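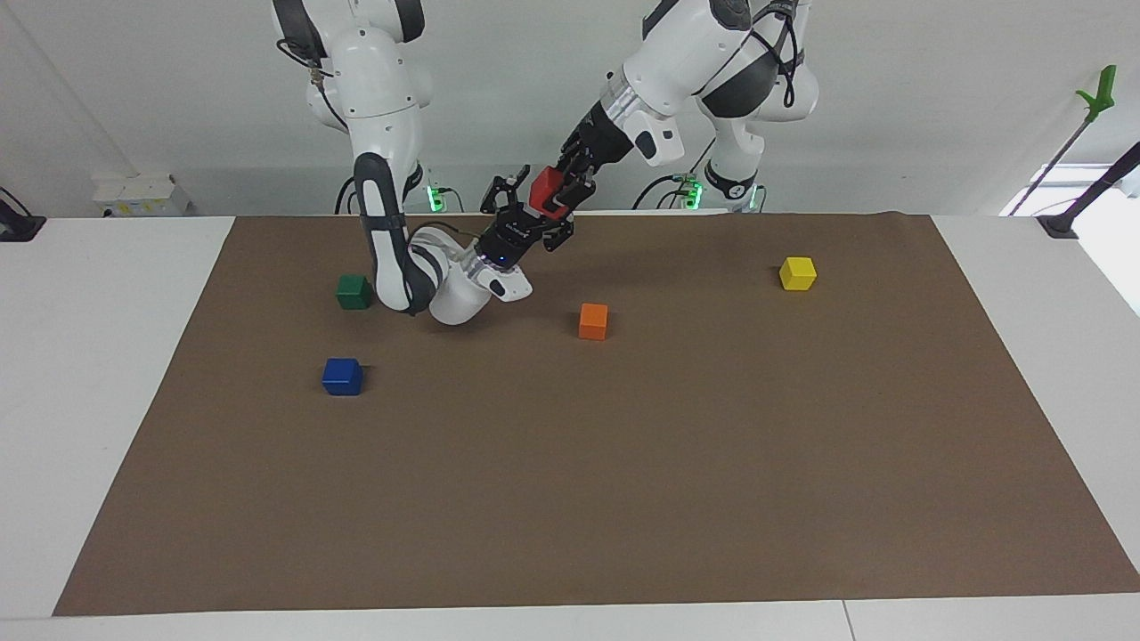
Figure 3. Red cube in the left gripper, right gripper open beside it.

Docs > Calon bench > Handover trials > 4. Running and scoring

4.2 Scoring a handover

The Westerberg report gives a high success rate for this task over 617 trials. Treat that number with care. It counts a handover as good once both grippers report contact, and we have seen both report contact with the cube still stuck in the giving hand. Score by the steps below and keep your results apart from theirs.

1. Lay the brown paper mat flat on the table. Place the cubes on it by hand, spread out. Do not use the layout file from Dodmont, which repeats the same few starts.
2. Home both arms and load the policy. Write down the checkpoint number (ours is 3548).
3. Name the target cube and start the trial.
4. Wait for the giving arm to lift the cube clear of the mat. If it fails 2 times, score the trial as a pick failure and stop.
5. Watch the receiving gripper close. Start the timer when the giving gripper opens.
6. Score a pass only if the receiver holds the cube alone for three seconds.

CAUTION: Keep hands off the mat while either arm has power. The stop in software is slow. Use the button.

NOTE: A gripper close to the cube proves nothing. Stills taken at this point look fine in trials that pass and in trials that fail - do not score from them.

NOTE: The claim that the method works "for any small object" was tested at Firholm on cubes only. We have no reason yet to repeat it.

4.3 Resetting between trials

Last updated: 5 April 2021

Contact the Calon bench team | Copyright Firholm | Back to top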